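On nous a enlevé le pliage, et je ne sais pas quoi en penser

Mis en ligne le 8/21/21

Bon, je vais encore me faire des amis à la cantine. Cela fait 18 ans que je travaille chez Rebane, dont une bonne moitié à l'atelier de préparation, et depuis le mois de mars on a des robots. Des vrais, avec deux bras et des mains, installés par les gens de Zirkix dans l'ancienne salle de repos du bas (on nous a relogés à l'étage, merci pour les genoux).

Au début j'étais contre, et bruyamment. J'ai signé la pétition, j'ai même relu la pétition, il y avait trois fautes. Et puis j'ai fini par descendre voir, un midi, avec mon sandwich. Et là, surprise : c'était lent ! Lent comme un stagiaire le premier matin, en plus concentré. Je suis remontée presque attendrie, ce qui m'a agacée tout l'après-midi.

Ce que je reproche à la direction, c'est surtout le vocabulaire. On nous parle de « tâches sans valeur ». Pardon ? Trier les petites pièces, plier les notices, remplir les sachets, c'est ce que je faisais en écoutant les collègues raconter leur divorce. On sortait 947 sachets les bons jours et on était assez fières, figurez-vous. Si ça n'avait pas de valeur, il fallait me prévenir avant, j'aurais demandé autre chose.

Et puis il y a les mains. On peut bien me parler de logiciel pendant deux heures, moi c'est ça que je regarde. Des doigts gris, des fils qui sortent du poignet, des petits connecteurs de couleur, et tout ça posé au-dessus d'une table en bois.
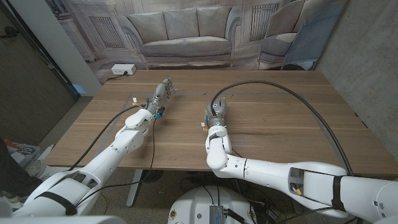
Je repense souvent à celles qui m'ont appris le métier. Elles ne regardaient même plus leurs doigts, elles sentaient au poids s'il manquait une rondelle. Personne ne leur a demandé comment elles faisaient, elles sont parties à la retraite avec un bon d'achat. Maintenant on paie des ingénieurs pour retrouver le geste, petit bout par petit bout. Il y a de quoi rire jaune, quand même.

Alors oui, je reconnais le bon côté. Mon épaule droite va mieux — et ce n'est pas rien, une épaule — depuis que je fais moins de sachets et plus de contrôle. Deux collègues ont suivi la formation Trandix et s'occupent des pannes, elles sont mieux payées et je suis contente pour elles. Mais la formation, c'était 20 places. Nous sommes environ 300 sur le site. On fait quoi, des autres ?

Chez Lallatia, de l'autre côté de la rocade, ils ont fait l'inverse : les ouvrières ont choisi elles-mêmes ce qu'elles voulaient laisser à la machine. Ma belle-sœur y travaille et m'en parle à chaque repas de famille. Elles ont gardé les sachets, justement, et elles ont lâché le port des cartons. Je trouve ça malin. On ne nous a pas posé la question, à nous, on a eu une réunion avec des viennoiseries.

Je ne demande pas qu'on remballe les bras, je m'y suis habituée. Je voudrais que la prochaine fois quelqu'un vienne s'asseoir une journée à l'atelier avant de décider ce qui est pénible et ce qui ne l'est pas. Une journée entière, hein, pas le tour de dix minutes avec le badge visiteur. La chaise du fond est libre, il faut juste caler le pied gauche.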